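Printed fleece under the objects: allowed by good practice, or redo the session?
Posted Jul 27, 2020 in Data collection rules

Crisanto Estrella
We record tabletop tasks with hand-held grippers at Piltesley. The house rule says "plain, matte, fixed work surface." One site used a patterned blanket for 300 episodes. 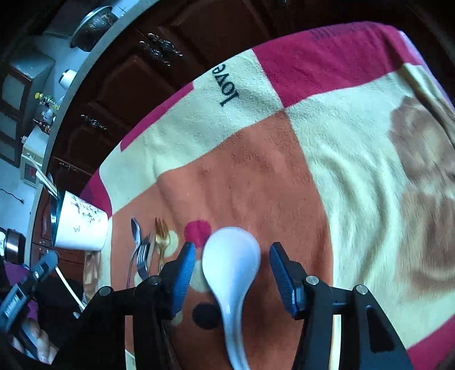

White ceramic spoon between the finger pads, fleece over the table.

Is this a violation, or is the rule only meant for calibration runs? I would prefer not to discard the set.

Bienvenido Dumlao
Depends on what the rule protects. A plain surface matters when you calibrate or compare grasp success between sites. For general training data, a varied background is fine and often wanted. Three things I would check before keeping the episodes:

Cloth movement. Fleece wrinkles and can drag with the object. If it shifts during a grasp, tag the episode "soft surface."
Glare. Glazed ceramic picks up highlights, so fix the exposure at the start of each session.
Clutter. Cutlery beside the target is acceptable if the task text names the target clearly -- "white spoon" works, "spoon" does not when a metal one is lying next to it.

Log the surface type per session. We did not, and had to relabel 624 episodes by hand in September.

perkosix_user
just keep it, we never had a problem with blankets

Gakia
Check the version of your rule sheet. Ours had the plain surface line under section 4, calibration only, and people kept quoting it for everything. Pads should be wiped between sessions either way.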